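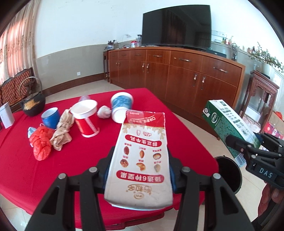 Joris Jansen schrieb:

> Hallo zusammen,
> ich habe am Wochenende den Nachkochtermin für April vorbereitet und
> bin beim Sauerteig-Injera hängen geblieben. Laut Rezept im
> Rundbrief soll der Teig drei Tage bei Zimmertemperatur stehen und
> dann mit gekochtem Teig ("Absit") vermengt werden. Bei mir hat er
> schon nach zwei Tagen scharf gerochen und oben stand eine dunkle
> Flüssigkeit. Abgießen oder unterrühren? Außerdem bekomme ich keine
> Augen. Die Fladen bleiben glatt und kleben in der Mitte.
> Ich nehme reines Teffmehl, braun, von Moltamik, dazu nur Wasser und
> Salz. Gebacken habe ich in der beschichteten Pfanne mit Deckel.
> Und eine zweite Frage: Bis wann müssen die Berichte für die
> Zusammenfassung da sein?
> Gruß
> Joris

Hallo Joris,

die Flüssigkeit gieße ich ab. Sie ist bei Teff normal und meistens dunkler als bei Weizen oder Roggen. Wenn man sie unterrührt, wird der Fladen bitter, jedenfalls für meinen Geschmack. Beim Abgießen die Menge merken und später durch frisches Wasser ersetzen, sonst wird der Teig zu dick. Solange kein Flaum darauf wächst und nichts rosa oder orange aussieht, kannst du weitermachen. Bei Schimmel alles weg, auch den Ansatz.

Dass es bei dir schneller geht als im Rezept, wundert mich nicht. Die drei Tage sind für eine Küche mit 18 oder 19 Grad geschrieben. Bei mir steht die Schüssel im Flur, und da passt es ungefähr. Neben der Heizung war der Teig einmal schon am zweiten Abend so weit.

Zu den Augen: Das lag bei mir immer am Absit oder an der Pfanne. Beim Absit nehme ich eine kleine Kelle vom gegorenen Teig, verrühre sie mit der doppelten Menge Wasser und koche das unter Rühren, bis es wie dünner Pudding ist. Dann lauwarm abkühlen lassen und zurück in die Schüssel. Danach muss der Teig noch einmal stehen, bis er deutlich aufsteigt und Blasen wirft. Bei mir dauert das zwei Stunden, manchmal länger. Wer gleich danach bäckt, bekommt genau die glatten Fladen, die du beschreibst.

Salz erst nach dieser zweiten Gare. Im Rundbrief steht es leider schon beim Ansetzen, das ist ein Fehler von mir und wird auf der Seite korrigiert.

Die Pfanne muss heißer sein, als man denkt, und es kommt kein Fett hinein. Den Teig von außen nach innen in einer Spirale gießen, offen lassen, bis die Löcher da sind und die Oberfläche nicht mehr glänzt, und erst dann den Deckel auflegen. Kondenswasser am Deckel abwischen, bevor der nächste Fladen drankommt. Wenn die Mitte klebt, ist dort zu viel Teig. Nicht wenden. Die fertigen Fladen auf einem Tuch auskühlen lassen und erst kalt stapeln.

Moltamik braun habe ich auch schon verwendet. Das ist etwas gröber gemahlen als das von Sondden und braucht mehr Wasser. Für den ersten Versuch würde ich ein Viertel durch Weizenmehl ersetzen. Das ist dann nicht mehr glutenfrei, aber der Teig verzeiht mehr. Wer in der Runde kein Gluten verträgt, bleibt bei reinem Teff und macht die Fladen kleiner.

Als Beilage habe ich Misir Wot gekocht, rote Linsen mit viel Zwiebel und Berbere. Die Zwiebeln ohne Fett anschwitzen, bis sie fast zerfallen, das dauert eine gute halbe Stunde. Das Berbere aus der letzten Sammelbestellung ist deutlich schärfer als das davor, also erst einmal die Hälfte nehmen.

Zur Frist: Die Berichte bitte bis Ende April, 20 Uhr am letzten Tag, an die Liste oder direkt an mich. Ein Foto pro Gericht reicht. Text bitte höchstens 3.000 Zeichen, sonst muss ich wieder kürzen. Gebt im Betreff "Nachkochen Äthiopien" an, damit der Filter es findet. Im Archiv liegen inzwischen 539 Rezepte und ich suche sonst ewig.

Für Mai liegen als Vorschläge Georgien und Peru vor. Wer noch etwas anderes will, schreibt es bitte in einer eigenen Mail und nicht als Antwort auf diese.

Viele Grüße
Tiburcio Zavala

--
Kochliste Nembridge
Abmelden: leere Mail mit Betreff "abmelden" an die Listenadresse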